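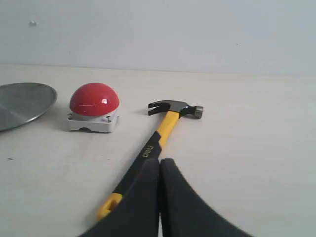
4.3 First pick, long tools

Do this section after the pads are on and the wrist camera is plugged in (4.1, 4.2). The Wollness gripper ships with its pads parted and a test pick wants something with a bit of weight at one end. A claw hammer is good. Lay it on a pale, plain table on a diagonal, handle toward the arm and head away, so the pads come in over the lower part of the grip and the camera can still see the claw and the face. Don't line it up square, the Ellow software gets the angle wrong more often when you do.

1. Clear the table on one side of the tool. You need 200 mm free for the swing.

2. Open Ellow, go to Picks, choose Long Tool. Leave colour matching on.

3. Set speed to 60. Not higher on a first run.

4. Jog down until the pads are just over the handle. Stop there. Check the live view - tool head should be near the middle.

5. Set grip force to 75. Rubber grips hold fine at this, bare metal handles may need more, see 4.6.

6. Press Close, wait for the tone, then Lift.

7. If the head dips, put the tool down, move the pads closer to the head and go agian.

8. Save the pick. Name it somthing you'll recognize later.

Note: heavy head plus a grip at the far end = twist. Normal. Anything past a slight droop, go back to step 7.

Note: limit for this model is 900 g, tool included. Older Durkthorpe arms are lower, check the plate on the base.

CAUTION - Hands off the table while the arm is live. Pads will pinch.

CAUTION - Never leave a tool hanging in the gripper with the power off. Pads relax and it drops.

Pads worn or shiny? Order the Enriquez replacement set, fitting is in 7.2.

Next: 4.4 Round and flat items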